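Anik Bench Cell — Setup Guide
Section 4: Checking the Gripper in the Simulator
Revision October 27, 2024. Maintained by Mirjana Hodžić.

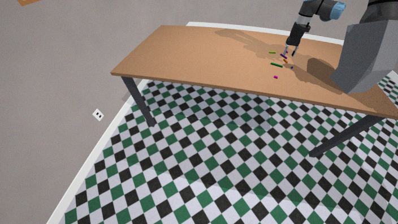

4.1 Before you start

Load the table layout with the small colored pieces. The arm should stand over the table with the gripper open and pointing down at a slant. Leave the physics step at its default setting.

4.2 Finger alignment

1. Open the joint panel and select the wrist.
2. Set the speed limit to 28 percent.
3. Open the fingers fully. Confirm that there is a clear gap between them and that no piece is held.
4. Lower the hand toward the purple piece in small steps. Stop before either finger touches the tabletop.
5. Close the fingers until the contact flag turns on, then read the left and right finger values.
6. If the values differ, enter the difference in the Finger Offset field and repeat steps 3 to 5.
7. Save the offset under a new name. Do not overwrite the factory file.

Note: Shadows on the tabletop have no effect on contact readings. They can affect the vision module — see Section 6.

Caution: Do not copy a simulator offset to the real arm without the cold check in Section 5. A wrong offset can drive a fingertip into the table.

4.3 Routine checks

Repeat the alignment every 2,000 simulated cycles, and after any change to the gripper model. The log holds up to 3,000 entries; export it before it fills.

If error 17 appears during step 5, reset the joint panel and start again from step 1.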